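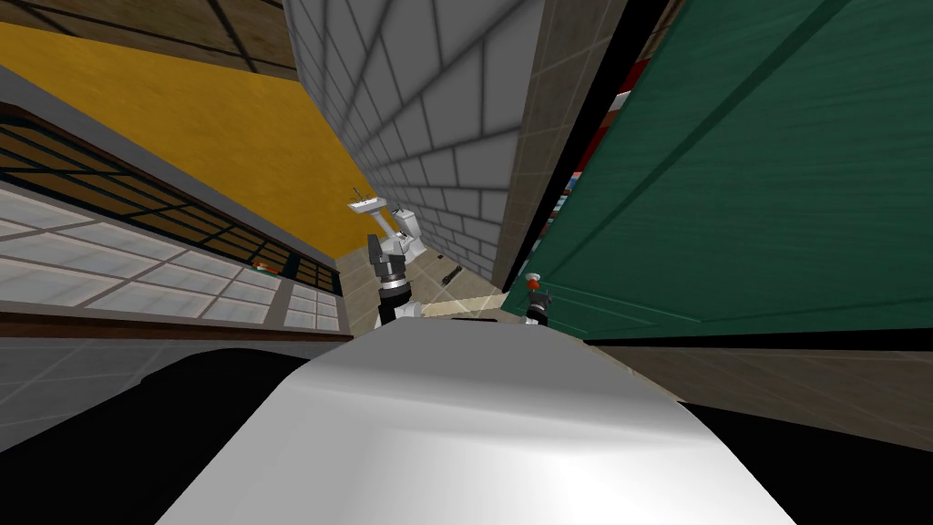

Evaluation of the Brolora Two-Arm Simulation Package for Undergraduate Lab Use

Project report, submitted 2023-12-21
Group members: Wumpini Agbeko, Kwaku Sulemana, Tainá Miranda
Advisor: Senyo Mensah

Summary

Our department is deciding whether to pay for a yearly license to Brolora, a simulation package sold by Ondach. It lets a user drive a two-armed robot through furnished rooms and record what the robot's cameras see. We used the trial version for one semester. We recommend the license for the manipulation course, with the limits listed at the end. We do not recommend it for the vision course in its present form.

1. Background

The manipulation course has one physical two-arm robot and a waiting list for it. Most groups get a few short sessions and spend a good part of each one on setup. Senyo Mensah asked us to find out whether a simulator could take over the early exercises, so that lab time is kept for work that needs the real hardware.

We first looked at two packages. The other was Jisora, which is free and which some of us had used in an earlier class. Jisora has good arm models but very plain rooms, and its documentation stops at a version older than the one that can be downloaded. We kept it as a comparison for the timing tests only.

2. What comes with the package

The trial includes the simulator, a set of ready-made interiors, a library of loose objects, and a scripting interface in Python. There is also a web service that renders finished recordings at higher quality. The service is billed separately and we did not test it beyond the free allowance, which is 200 rendered clips.

The interiors are the strong point. Walls, doors, tiles and ceilings all have textures, and the rooms have shelves and small things on them. For a student writing a grasping routine this matters less than it sounds, but it does make the camera views harder to work with, and that is good practice.

3. Installation

Installation took most of an afternoon. The installer asks for a graphics driver version that our lab machines did not have, and the error message does not say so. Theophilus Asamoah from the computing office updated the drivers in July, before the semester started, and after that the same installer ran without trouble. Anyone repeating this on a personal laptop should check the driver first.

Ondach support answered our email the next day. The answer was correct.

4. Test task

We used one task throughout: the robot picks up a long board, holds it with both arms, and keeps it level while the body turns. It was chosen because the physical robot does the same exercise in the course, and because holding one rigid object with two arms shows up faults in the contact model quickly.

Each group member wrote a controller separately. Wumpini's used position control on both arms. Kwaku's let one arm lead and the other follow with a soft grip. Tainá's used the planner supplied with the package with no changes.

We ran 300 trials in all, split evenly among the three controllers. A trial counted as a success if the board was still held by both grippers when the turn ended. Starting positions were drawn at random by the script.

5. Results

The leader and follower controller did best, with 74 successes. The position controller was clearly worse. When the two arms disagreed even slightly about where the board was, the simulator built up a large force and the board jumped out of the grip. The real robot has a safety stop for this case, so the failure looks different but comes from the same cause. The supplied planner came in between. Its failures were mostly at the pickup, before the turn began.

Timing was acceptable. Brolora ran slower than Jisora on the same machine, as we expected from the more detailed rooms. Turning off shadows closed most of the gap and had no effect on the success counts.

6. Problems found

Head camera view. In the default setup the head camera looks down past the robot's own body, and the body can hide the lower part of the arms. Students who rely on this view alone will lose track of a gripper. The camera can be tilted in the settings file – there is no control for it in the main window.

Object weights. Several library objects have the same default weight whatever their size. We had to set the board's weight by hand. The manual mentions this in an appendix.

Saved recordings. Recordings go to a temporary folder unless a path is given. Kwaku lost a full set of trials this way and had to run them again.

Labels for vision work. The trial exports color and depth but no object masks. This is the main reason we do not recommend it for the vision course.

7. Cost

The quote for the department was $2,000 per year, with support included and rendering extra. The lab already has machines that can run it. Mr. Mensah has asked Ondach whether the Enriquez building lab and the main lab can share one license, and we had no reply by the time of writing.

8. Recommendations

Buy the license for one year, for the manipulation course only.

Give students a settings file with the camera tilt, object weights and recording path already set.

Keep the two-arm board exercise on the physical robot as well. The simulated contact forces are useful for finding mistakes – they should not be used to choose grip strength on the hardware.

Look at the vision course again if mask export is added.

Our controllers and trial logs are in the course repository under the group folder.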